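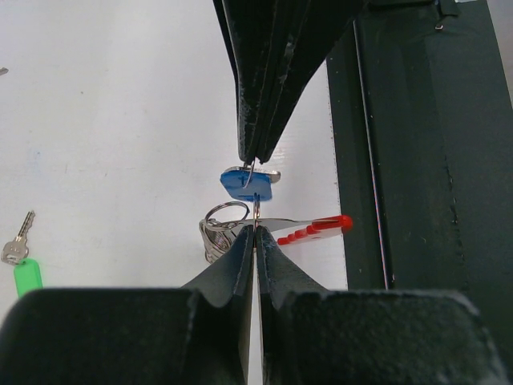
Home | Shop | Key Tags | Rings | Contact

Plilter plastic key tags – blue, small, square with rounded corners. Pack of 200, wire rings included. Also in red, same size. Goes straight onto any split ring, no tools.

Good for spare keys, lockers, rentals, the shed. Wipe clean. Write on with a permament marker, let dry 15 minutes.

Split rings sold seperately – see Folent, item 78. Orders in by noon ship same day. Bulk price from 10 packs, ask Nithin Amin. Blue back in stock, red in February.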